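# Ernton Rowing and Swimming Club: boat and training log

These files hold the training log of the club at Ernton, on the Nesier side of the lake. The log was kept on paper for many seasons, in thick books in the boathouse, and I have typed it into tables so that members can search it. Please read this page before you use the tables, because the old books were not always filled in the same way.

## What is in the folder

- `outings.csv` has one row for each rowing outing
- `swims.csv` has one row for each group swim from the Ernton dock
- `boats.csv` is the list of boats, with the name, the class and the year of entry in the club list
- `places.csv` explains the short names that members use for places on the lake
- `corrections.md` is the list of changes I made by hand

All files are plain text, UTF-8, with commas between the fields. Empty means "not written in the book". It never means zero. I mention this first because two members have already made a chart in which the crew rowed zero meters through all of February.

## Fields in `outings.csv`

| Field | Meaning |
|---|---|
| `outing_id` | a running number, given by me |
| `season` | the season as written on the cover of the book |
| `month` | month only |
| `start` | time of leaving the dock, 24-hour clock |
| `boat` | name of the boat, as in `boats.csv` |
| `seats` | seats in use, without the coxswain |
| `course` | short name from `places.csv` |
| `meters` | distance, when it was written |
| `water` | one of `flat`, `light`, `rough` |
| `remark` | free text, copied as it was |

The field `water` was the most difficult one. The old books have many words for the state of the lake, for example "like glass", "a bit lumpy" or "not nice after the point". I put all of them into one of the three values and kept the original words in `remark`. If you do not agree with my choice, you can make your own from the remarks.

The coxswain is not counted in `seats`. So a coxed four has the value 4, also when five persons sit in the boat. In the oldest book the coxswain was sometimes counted, and I changed these rows when the boat was known. When the boat was not known I left the value 5 and put a note in `corrections.md`.

## Fields in `swims.csv`

This table is shorter. It has `swim_id`, `season`, `month`, `start`, `course`, `swimmers`, `temp_c` and `remark`. The water temperature is read from the thermometer on the dock ladder, at arm's length under the surface. Before the new dock was built the thermometer was hanging closer to the shore, where the lake is more shallow, so please do not compare summers from before and after without care.

Swims with fewer than 2 persons were not supposed to be in the book, since the club does not allow swimming alone. A few are there anyway. I kept them.

## Courses

The most used course is "Whiteley and back". It goes from the dock to the Whiteley buoy, around it, and home along the reeds. The distance in the books is nearly always the same, but the buoy was moved two times, and the members continued to write the old number for a long time. For this reason `places.csv` has three lines for it: `whiteley_a`, `whiteley_b` and `whiteley_c`.

The short sprint course by the Bikard boathouse wall is marked `wall`. Sprint pieces are written as one outing, even if the crew did four or five of them. The number of pieces is in the remark, if somebody wrote it.
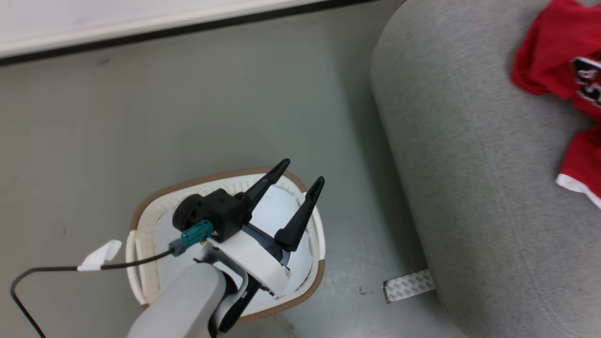 Leidy Quintero wrote to me that the wall course should not be in the same table as the long outings. In her opinion a morning of sprints and a slow row to the buoy are different things, and an average over both tells you nothing. She is right about the average. I still keep them together, because the book has them together, but I added the value `wall` also to the first word of the remark, so you can filter them out in one step. She asked too for stroke rates. These were written only in the last book and only by one crew, and I did not make a separate field.

## Known problems

- In the second book 150 rows have no start time. The person who kept the book that season wrote only "morning" or "evening". I did not guess.
- Boat names change. *Old Heron* and *Heron* are the same boat until the new *Heron* arrives, and after this they are not.
- Some pages became wet and the ink is weak. Where I could read only a part of a word, there is a question mark in brackets.
- December is nearly empty in every season. The boathouse is closed for most of the month, and those who swam at that time did not walk up to the book.
- Race results are not here. They are kept in a separate binder, which Poppy Garside is typing at the moment.

## Names of members

The paper books contain full names, and the tables contain none. I removed the names also from the remarks, and put `[member]` in their place. If you find a name that I missed, please write to me before you open a public issue.

## How to send a correction

Open an issue with the `outing_id` or `swim_id`, the field, and what you think it should say. If you remember the day yourself, say so, this is a good source for us. If you looked in the paper book, write the page. I check each change against the book before I put it in, and this can take two or three weeks during the racing season.

Please do not sort the files before you send a change. The order of rows is the order of the pages.

## Use

Members and other clubs may use the tables for any purpose that is not commercial. Please write "Ernton club log" under your chart or text. The paper books themselves stay in the boathouse and can be read there when the doors are open, usually from 17:00.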